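I gave up coffee for 30 days, mostly to find out whether I was a person or just a delivery system for the stuff. The results are in, and I am a delivery system.

The first week I drank Nuner, a roasted chicory powder that costs more than coffee and tastes like a barn with ambitions. The second week I had headaches and opinions. By the third I was going to bed at nine and waking up at five, fully rested, with no idea what to do about it.

People will tell you that you save money. I did the math, and I saved 90 dollars, then spent it on tea I don't like. I have 2 tins of it left if anyone wants them.
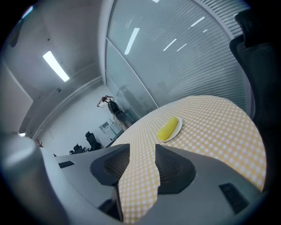 By Clodico
Posted February 27, 2024

Anyway, I had a cup this morning. I meant to sit down at the table and make an occasion of it - good mug, slow sips, a bit of gratitude. I drank it standing at the sink in four gulps and then cleaned out the hall closet.

The Nuner is going to my sister, who likes that sort of thing. The tea is still up for grabs.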